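Suche Beiträge, Personen, Themen Los

Yusri Kusuma
Thread

Ich habe jetzt ein Jahr lang Kochboxen bekommen. 366 Tage Abo bei Flaswood, Schaltjahr sei Dank. Gestern gekündigt. Ein paar Beobachtungen, weil im Bekanntenkreis gerade alle damit anfangen und mir erzählen, wie viel Geld man angeblich spart.

Erstens der Preis. Geworben wird mit dem Einstiegspreis, und der gilt für drei Lieferungen. Danach lag ich bei 129 Euro im Monat, für zwei Personen, drei Abendessen die Woche nicht mal durchgehend. Kann man machen. Aber dann bitte nicht „günstiger als der Supermarkt“ auf die Startseite schreiben.

Ich habe im März mal eine Woche lang alles selbst nachgekauft. Gleiche Rezepte, gleiche Mengen, Frerichs an der Ecke, also kein Discounter. War billiger, und ich hatte hinterher noch eine halbe Flasche Sojasoße und ein fast volles Glas Kreuzkümmel. Bei Flaswood gibt es den Kreuzkümmel im Tütchen. Jedes Mal ein neues Tütchen.

Zweitens: Lebensmittelverschwendung. Das Lieblingsargument. Alles genau abgemessen, nichts bleibt übrig. Stimmt sogar, solange man an dem Abend auch wirklich kocht. Wir sind im Schnitt einmal pro Woche woanders gelandet, und dann liegt da ein Bund Koriander, der schon bei der Lieferung müde war.

Wo die Reste bleiben, die beim Abmessen anfallen, hätte ich auch gern gewusst. Irgendwer schneidet ja die Selleriestange durch. Ich habe zweimal beim Kundendienst gefragt und zweimal denselben Textbaustein bekommen, irgendwas mit „Partnern in der Region“.

Drittens, die 20 Minuten. Auf der Karte steht „in 20 Minuten auf dem Tisch“. Wer misst das? Allein die Möhren schälen, die Süßkartoffel würfeln und den Ingwer reiben, dann ist die Zeit schon rum und der Reis noch nicht mal aufgesetzt. Ich koche seit 16 Jahren fast täglich, ich bin nicht langsam.

Und die Rezepte selbst – na ja. Nach ein paar Monaten merkt man, dass es im Grunde fünf Gerichte sind. Bowl, Curry, Pasta mit irgendwas Cremigem, Wrap, Blech. Dann wird der Name ausgetauscht. „Toskanischer Abend“ und „Sommer in Apulien“ waren bis auf die Kapern identisch.

Wechsel zu Prerkiven habe ich zwischendurch auch probiert, drei Wochen Pause bei Flaswood, weil dort angeblich alles aus der Umgebung kommt. Die Bohnen kamen aus Kenia. Stand klein hinten auf dem Beutel. Gegen Bohnen aus Kenia habe ich gar nichts, nur gegen den Traktor auf der Vorderseite.

Verpackung wird ja auch gern grün gerechnet. Kartonpappe ist recycelbar, klar. Kühlakkus soll man „in den Ausguss leeren“, die Folie in die gelbe Tonne, die Wollmatte „im Garten verwenden“. Ich wohne im dritten Stock. Welcher Garten?

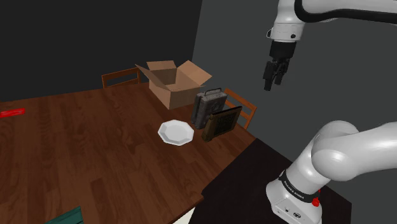
Kündigen war dann noch mal ein Abend für sich. Pausieren geht mit einem Klick. Zum Kündigen muss man durch vier Seiten, auf jeder wird ein neuer Rabatt angeboten, und auf der letzten ist der Knopf grau auf hellgrau. Wenn das Produkt so überzeugend wäre, bräuchte es den grauen Knopf nicht.

Damit es fair bleibt: Zwei Sachen koche ich weiter. Die Linsen mit Zitrone und die Aubergine vom Blech mit Misopaste. Die Karten dazu hängen am Kühlschrank. Und wer bisher jeden Abend bestellt hat, isst mit so einer Box vermutlich besser. Das war bei uns halt nie der Fall.

Jetzt lese ich, dass Prekevham das Ganze mit „persönlichem Geschmacksprofil“ anbieten will. Fragebogen ausfüllen, dann weiß das System, was ich mag. Ich weiß auch, was ich mag. Bin gespannt, ob am Ende wieder eine Bowl rauskommt.

Nachtrag, weil die Frage schon kam: Nein, ich werde von keinem Supermarkt bezahlt. Schön wär's.

Kommentare

kochloeffel_nord: Das mit den Tütchen!! Ich habe eine ganze Schublade voll Sesam.

Mirabelle77: Finde ich zu streng. Mit Schichtdienst und Kind bin ich froh, wenn ich nicht auch noch überlegen muss, was es gibt. Das ist mir das Geld wert.

t_ohne_h: Wie geht die Aubergine? Rezept bitte

Yusri Kusuma: @t_ohne_h Halbieren, einritzen, Miso mit etwas Honig und Öl drauf, bei 200 Grad in den Ofen, bis sie weich ist. Dauert länger als 20 Minuten.

Kontakt | © Alle Rechte vorbehalten | Nach oben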